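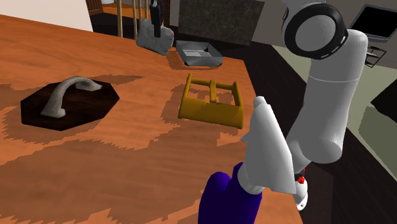
Progress report to the Cedix Fund
Kidevholm Reading Rooms, second period
June 23, 2018

We received the second part of the grant in December, and with this report we want to explain how it was used until now. The total for this period was 4,000 euros. Of this we have spent 1,665 on books in large print and on audio books, and the rest is reserved for shelves and for the transport between the two rooms.

The reading room in Kidevholm is open again after the repair of the roof. We have at present 31 regular borrowers, most of them older people who live near the harbor. In the last report we promised to start also in Stelden, and this was done, but later than we planned. The reason was the heating, which the owner of the house had to replace before we were allowed to use the room in the evening.

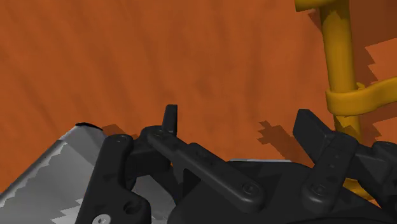 In Stelden we offer a reading hour, where one person reads aloud and the others listen or follow in their own copy. It was held 6 times in this period. The participants asked for shorter texts, so we changed from novels to short stories and travel letters. They asked also for a break with coffee in the middle, and this we have arranged from our own money, not from the grant.

The books were ordered from Kokkinos, as agreed. The first delivery was complete. In the second delivery two audio books had damaged discs and were sent back, and we still wait for the new copies. The invoice for them is therefore not included in the sum given above.

One point we did not reach. The common catalog for both rooms is still kept on paper cards, and a borrower in Stelden can not see which titles are in Kidevholm. We would like to do this work in the next period and ask if a part of the transport money may be moved to it. The transport costs are lower than we expected, for the boxes go with the school bus free of charge.

The receipts are attached in the same order as in the budget. We ask for your answer about the catalog before we place the order for the shelves.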